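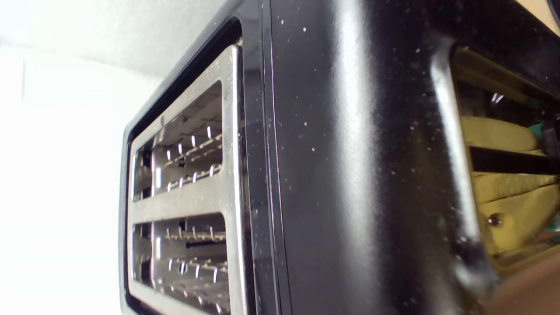

Capítulo 4. Puesta en servicio y uso de pequeños electrodomésticos en la cocina compartida

4.1 Ámbito de aplicación

Las instrucciones de este capítulo se aplican a las cocinas compartidas de la residencia Bendanholm, tanto en el edificio principal como en el anexo Flondano. Comprenden tostadoras, hervidores, batidoras, planchas de contacto y cafeteras de filtro. Quedan excluidos los hornos, las placas y los frigoríficos, que se tratan en los capítulos 5 y 6.

El residente que incorpore un aparato propio a la cocina deberá completar el procedimiento del apartado 4.3 antes del primer uso. Los aparatos facilitados por la residencia ya han pasado dicho procedimiento y llevan la etiqueta verde del servicio técnico Trajkovski.

4.2 Requisitos de la instalación

Cada cocina dispone de dos líneas de enchufes. La línea A, situada sobre la encimera, admite aparatos de calentamiento. La línea B, junto a la mesa, se reserva para cargadores, batidoras y otros aparatos de bajo consumo, con un máximo de 400 W por toma.

Nota: el cuadro eléctrico de la cocina está identificado con la referencia Hotska y se encuentra detrás de la puerta de entrada. Su tapa debe permanecer cerrada, pero nunca con llave.

PRECAUCIÓN: no conecte regletas, ladrones ni alargadores a la línea A. La conexión de dos aparatos de calentamiento a una misma toma provoca la desconexión de toda la línea.

4.3 Alta de un aparato nuevo

1. Retire el embalaje completo, incluidas las bridas, los cartones interiores y las láminas protectoras. Deposite el cartón en el contenedor del patio.

2. Compruebe que la placa de características sea legible y que el cable no presente cortes, dobleces marcadas ni reparaciones con cinta.

3. Rellene la ficha de alta, disponible en recepción. Indique el número de habitación, el tipo de aparato y la potencia nominal.

4. Entregue la ficha y el aparato en recepción. La revisión se efectúa los sábados, a partir de las diez de la mañana.

5. Recoja el aparato con su etiqueta verde adherida. Si la etiqueta es roja, el aparato no puede utilizarse en el edificio y deberá retirarse en el plazo indicado en la propia etiqueta.

Nota: la etiqueta debe quedar en la base o en la parte posterior, lejos de las superficies calientes. Si se desprende, solicite un duplicado; no es necesario repetir la revisión.

4.4 Colocación

1. Sitúe el aparato sobre una superficie plana, seca y estable.

2. Mantenga una distancia mínima de 300 mm respecto al fregadero y a cualquier cortina, estante bajo o rollo de papel.

3. Deje libre el espacio situado encima de los aparatos que expulsan calor o vapor. No los utilice debajo de los muebles altos.

4. Conduzca el cable por detrás del aparato, sin que cuelgue por el borde de la encimera ni cruce la zona de paso.

4.5 Primer calentamiento

Los aparatos con resistencia pueden desprender olor durante el primer uso. Proceda del modo siguiente:

1. Abra la ventana y encienda la campana extractora en la posición 2.

2. Ponga el aparato en marcha sin alimentos. En el caso de los hervidores y cafeteras, llene el depósito con agua hasta la marca máxima y deseche el agua al terminar.

3. Deje que concluya el ciclo completo y espere a que el aparato se enfríe.

4. Repita la operación si el olor persiste.

PRECAUCIÓN: permanezca en la cocina durante todo el proceso. Los detectores están conectados con recepción, y una alarma atendida por los bomberos puede repercutirse al residente conforme al reglamento general.

4.6 Uso diario

Antes de conectar cualquier aparato, seque las manos y compruebe que el mando esté en la posición de apagado. Una vez terminado el uso, desconecte tirando de la clavija y nunca del cable.

En las tostadoras, introduzca únicamente pan o productos similares sin relleno, mantequilla ni azúcar. Si una rebanada queda atascada, desenchufe, espere a que el aparato se enfríe y extráigala con una pinza de madera. No emplee cuchillos ni tenedores, aunque el aparato esté desconectado: los hilos interiores se deforman con facilidad.

En los hervidores, respete las marcas de nivel mínimo y máximo. No caliente leche, caldo ni infusiones.

En las planchas de contacto, utilice papel apto para cocción cuando prepare alimentos con queso. Retire los restos con espátula de silicona.

Horario: los aparatos ruidosos —batidoras, molinillos y picadoras— pueden utilizarse entre las 8:00 y las 22:00.

4.7 Limpieza

1. Desenchufe el aparato y deje que se enfríe por completo.

2. Extraiga las bandejas, jarras y piezas desmontables. Lávelas a mano con detergente suave, salvo que el fabricante autorice el lavavajillas.

3. Limpie el exterior con un paño ligeramente humedecido. No sumerja la base ni el cable.

4. Vacíe las migas sobre el cubo de orgánicos, nunca en el fregadero.

5. Seque todas las piezas antes de volver a montarlas.

La descalcificación de hervidores y cafeteras se realiza en octubre y en primavera. El producto se facilita en recepción y debe aplicarse según la dosis del envase. Coloque el cartel «En limpieza» hasta completar el último aclarado.

4.8 Averías e incidencias

El aparato no se enciende. Pruébelo en otra toma de la misma línea. Si tampoco funciona, retírelo de la encimera y comuníquelo a recepción.

Se ha desconectado la línea A. Desenchufe todos los aparatos, rearme el interruptor una sola vez y conéctelos de nuevo de uno en uno. Si salta por segunda vez, no insista.

Hay humo u olor a quemado. Desenchufe el aparato si puede hacerlo sin riesgo, no vierta agua sobre él y avise a recepción mediante la extensión 76.

No está permitido abrir la carcasa de ningún aparato en la cocina ni en las habitaciones. Las consultas sobre este capítulo deben dirigirse a Eyerusalem Weldu, responsable de instalaciones, por medio del formulario general de incidencias.

Continúa en el capítulo 5: Hornos y placas.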